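4. Premier remplissage et mise en eau

Avant de commencer : robinet d'arrêt fermé, prise débranchée. Cartouche Zarken 516 à portée de main, encore dans son sachet.

1. Rincer la cuve à l'eau claire. Pas de savon, pas de vinaigre.
2. Visser le raccord Van Hecke à la main, puis un quart de tour à la clé. Pas plus – le filetage est en plastique.
3. Ouvrir le sachet, sortir la cartouche, retirer les 4 bouchons.
4. Enfoncer la cartouche jusqu'au clic. Pas de clic = joint de travers, recommencer.
5. Ouvrir le robinet doucement. Laisser couler jusqu'à ce que l'eau soit claire. L'eau grise au début, c'est normal (poussière de charbon).
6. Fermer, attendre, vérifer les raccords au papier absorbant.

Attention : jamais d'eau chaude dans le circuit. Au-delà de 80 °C la cuve se déforme, et la garantie Stinbridge ne joue plus.

Note : ancien raccord Clurodley ? Il faut l'adaptateur, vendu à part.

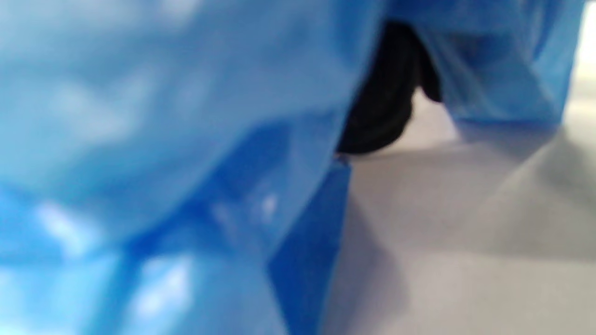

7. Rebrancher. Le voyant clignote puis reste fixe.
8. Remettre le compteur à zéro : appui long sur la touche Filtre.

La cartouche est à changer tout les 2000 litres. Noter la date de pose sur l'étiquette, sous le couvercle. Absence prolongée – fermer le robinet, vider la cuve, laisser le couvercle ouvert.

Pour les pannes, voir section 7.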